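Dolline block tub: worth the cupboard space?

I went back and forth over this one for ages. We already had two shoeboxes of odds and ends, and did I really want a big grey tub of blocks as well? Reader, I bought it (Pedport had it in their November sale and I am weak).

First off, the blocks. They're plain bars, mostly long ones, in colours I'd call grown-up: a brick sort of red and a really deep bottle green. No faces, no letters, hooray! My set has 200 pieces and there's a 300 if you've got the floor for it. They feel good in the hand, and the edges are smooth enough that I've trodden on one in my socks and lived.
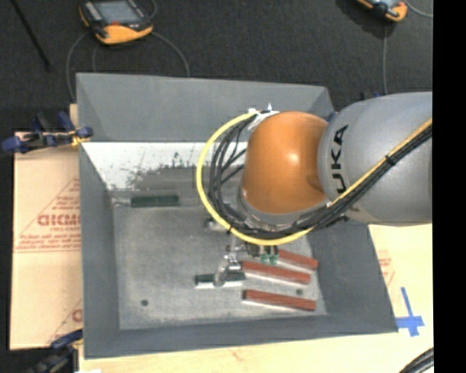
Photo: Pavliuk / Flovus

The tub is what won me over, though. It's a big rectangle with a wide flat bottom, so you can spread the pieces out and see what you've got instead of digging down through a heap for that one last green. My youngest, who is 4, builds inside it half the time, and then tidying up is basically done – bliss.

Grumbles? It hasn't got a lid, and Dolline want silly money for one. The dark green is also murder to find on our carpet after tea, when the light's going. And the leaflet goes on a bit about the firm starting out in 1943, when I'd have swapped all that for a page of things to build.

Still, it's been out every day since it came, and the shoeboxes have gone to the charity shop. I'd buy it again, but I'd wait for the sale.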